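How I make my blueberry and chilli jam

I started making this after a glut of blueberries one January (I know, in January, I blame the freezer) and I've been giving jars of it away ever since. It's sweet, sticky and just warm enough at the back of the throat, and it's lovely with cheese or cold ham. You only need a small batch of fruit, so don't feel you have to clear a whole day for it!

What you'll need

2 small tubs of blueberries
5 dried red chillies, fewer if you're nervous
118 g of jam sugar
Juice of a lemon
4 little jars with lids that fit properly
A wide bowl, a spoon and a mat to work on

1. Get everything out first

I do all my sorting on a desk these days, as my kitchen worktop is the width of a bread board and mostly kettle. Put a mat down, because blueberries stain and chilli bits get everywhere, and set the bowl on whichever side you don't write with. The tubs go in the middle and the chillies near the back, where your sleeve won't drag through them. Have some tissues to hand too. I keep a box right at the back of the desk and I always end up needing it.

A decent lamp helps more than you'd think. Dark berries hide their soft patches beautifully in bad light, and one mouldy one can spoil the flavour of the lot.

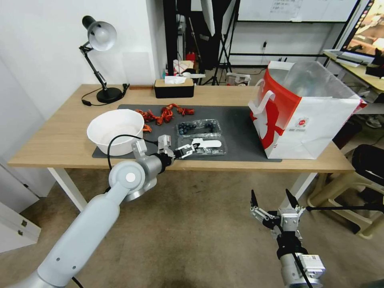 2. Sort the berries

Tip the blueberries into the bowl a handful at a time and roll them about with your fingers. Anything squashed, furry or still wearing a stalk comes out. Wrinkly ones are fine, they cook down just the same. Once you've been through them all, rinse them in cold water and leave them to drain while you do the chillies.

3. Deal with the chillies

Snap the tops off and shake out the seeds if you want it mild. I leave the seeds in one and empty the rest, which gives a nice glow. Crumble them up small, then wash your hands. Then wash them again before you go anywhere near your eyes (ask me how I know).

4. Cook it

Put the berries, chillies and lemon juice in a pan over a low heat until the fruit bursts and goes soupy. Stir in the sugar, let it dissolve, then turn it up and boil it until a blob wrinkles on a cold saucer when you push it. Keep stirring, it catches quickly in such a small amount.

5. Jar it up

Spoon it into hot, clean jars and put the lids on straight away. Mine lives in the fridge once it's opened, and I try to leave it a week before tasting so the heat can settle in. I usually manage two days.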